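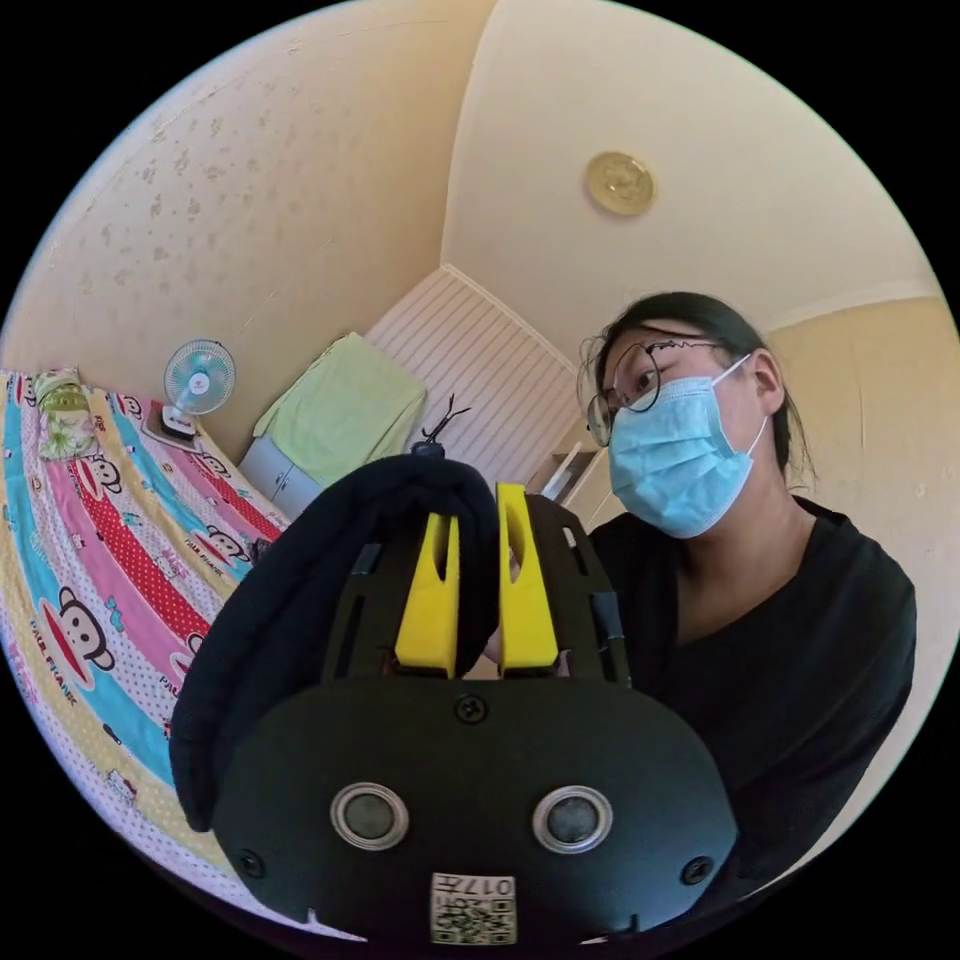
Changing and Washing Bedding

Strip the bed first thing in the morning if you plan to wash and dry everything the same day. A set that goes in by 8 a.m. is usually ready to go back on by evening, even in winter. Leave the mattress bare for a couple of hours while the wash runs and open a window if the weather allows.

Turn duvet covers and pillowcases inside out and shake the corners over the tub. Lint collects there and will spread over the rest of the load. Close any buttons or zippers, or the pillowcases will end up inside the cover in a hard ball.

Patterned covers

Bright prints fade fastest along the fold lines. Wash them cold, inside out, and go easy on the detergent. If the cover is new, dampen a white rag and rub it on a dark part of the print. Color on the rag means the cover gets washed alone the first few times. Dry it in the shade – a south-facing line will take the red out of a cover in one summer.

Do not use chlorine bleach on prints. For a stain, work a little dish soap in with your fingers, leave it 20 minutes, and rinse from the back of the cloth.

Getting the cover back on

Lay the cover on the bed inside out with the open end at the foot. Put the duvet on top and tie or clip the two far corners. Reach in, take hold of both corners through the cloth, and pull the cover back over. Shake it from the foot of the bed. With a king size this goes better with a second person.

Kurniawati Ismail wrote in from Skombridge to say she sews a loop of cotton tape into each inside corner and a button on the duvet to match. Hers have lasted around 70 washes. Use flat buttons, as the domed kind can be felt through the cover.

Storing sets

Fold the sheets and one pillowcase, then put the lot inside the second pillowcase. Write the bed size on a strip of masking tape and stick it to the shelf edge. Keep wool blankets separate, in a cotton bag, and air them in December before guests come. Plastic bags hold damp, so save them for moving house.

Pillows

Most polyester pillows can be machine washed, two at a time to balance the drum. Check the label for foam, which should only be spot cleaned. Dry on low and stop the dryer halfway to break up clumps by hand. A pillow that still feels cool in the middle needs another cycle.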